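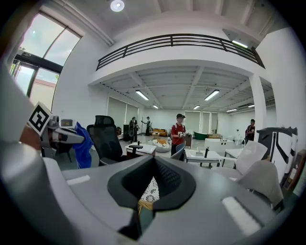

Blue cloth at the second gripper, main room under the mezzanine. Attached by N. Xaba.

Ticket 3333
Subject: Cloth folding, second gripper loses the corner
Opened by: Naledi Xaba
Assigned to: Wilmer Grajales
Opened: Oct 2, 2025
Status: Open, waiting on reporter

Naledi Xaba wrote:
Hello Wilmer, and thanks again for your patience with me on the last one! We're still working through the laundry chores for Gandwood, and the towels are coming along so nicely that I hate to be the one with bad news about the thin cloths. I do the fold with both hand-held grippers, same as always, and the recordings look lovely when I play them back. Then the arm tries it on its own, gets the first corner up beautifully, and drops the second one on the way over. Out of 99 tries on the blue cloth it finished 13. My mum could fold a basket of these while talking on the phone, so I'd like us to do a bit better than that.

I've wiped the finger pads, restarted everything and tried a slower fold. No change that I can see.

Wilmer Grajales replied:
Hi Naledi, no bother at all, I like the cloth tickets best. I went through your log and the left and right recordings drift apart partway into the fold, so the arm is learning that the second corner is a little farther over than it really is. A towel is thick enough to forgive that. A thin cloth isn't.

Could you please try these for me, in this order:
1. Hold both grippers still for a slow breath before you start.
2. Keep the square marker on the second gripper turned toward the first one through the whole fold, even when your wrist would like to roll over.
3. Check that the little screen says the same session name as the other unit.
4. Record one cloth only, one colour, and send me that batch by itself.

Naledi Xaba wrote:
Number 2 is me, I'm afraid. I roll my wrist at the end of every fold and always have, at home too. I'll do a fresh batch. Kerstin is asking whether we can tell Gandwood that folding is ready, and I said towels yes, napkins and tea towels not yet. Is that fair?

Wilmer Grajales replied:
Very fair, and I'd put it to her in those words. Sebastião had the same trouble on the Kivine job with pillowcases, and he got there in the end with a steadier wrist and plenty of cups of tea. I've set recording 761 aside as the bad one to compare against, so please don't delete it. Leaving this open until your new batch comes in.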